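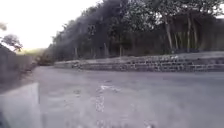
Clillinach wrote back that our filler is "fine, if the customer can wait until April for it to set." Taped that to the mixer.

14 Dec 2019, Erkville shop

Crack filler, cold mix, batch 1486. Same recipe as last time except for the rubber crumb, which is now the Feltero fine grade. The coarse grade kept settling into a puck at the bottom of the pail and had to be chipped out with a screwdriver (my good one).

Stirred for some 19 minutes. Viscosity 1672 on the old Sugawara meter, which reads high when the heater is on and high when it's off, so at least we know which way to doubt it. Pours off the paddle in a ribbon. Doesn't string. 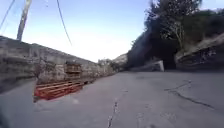
Filled the test slots in the scrap slabs and put half of them in the freezer, next to somebody's lasagna. Please move the lasagna. The filler will not improve it and I can't rule out the reverse.

Skin formed on the room temperature set before lunch. Underneath it was still pudding. Poked one too hard and now have a slab with my thumbprint in it, labeled THUMB, do not use for data.

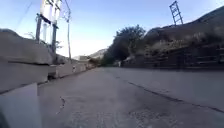
2 min read

Freezer set: no skin at all, and one slot pulled away from the wall on the long side. I'd blame the primer, but we skipped the primer, so I'd be blaming us.

To do: primer on both sets, half the crumb, borrow a meter we believe. Wipe slots before pouring. Ask Clillinach what they mean by "set," as they used it three ways in one page.

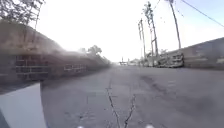 Long cracks running with the road.

Leftover filler is in the blue pail. Lid's stuck on already, so something in there cures.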